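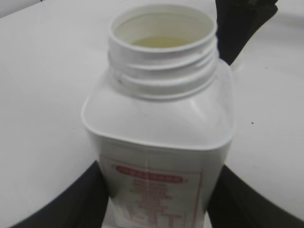

Skadley two-finger gripper with wrist camera: review after one budget year

We bought the Skadley kit in November for a small prep lab that handles reagent bottles most of the day. The quote was $2,439 for the gripper, the wrist camera and a mounting plate. Shipping was extra, and so was the cable set, which added $463. Put the cables in your first request. We had to go back for a second approval and lost 18 days.

Curved fingers suit our square white plastic bottles better than the flat pair we had from Gokeck. An open bottle stays upright between them, and the camera gives a clear view of the rim and threads and down into the neck. We can see a little pale yellow liquid at the bottom. Labels are another matter. Up close the print is a blur, and the fingers take up a lot of the lower part of the view. If you need to read labels, budget for a fixed camera as well.

Setup took us most of a Sunday. The manual covers the plate well and the software badly.

Spare finger pads are about $80 a pair. We plan on two pairs a year and keep one in the drawer.

We also looked at the Wysocka unit. It grips harder than we need and would have meant a new controller - too much for one bench.

Good: price, finger shape, view into the neck
Bad: cables sold separately, close-up label reading, software manual

Four stars. We have put a second one in next year's plan, cables included.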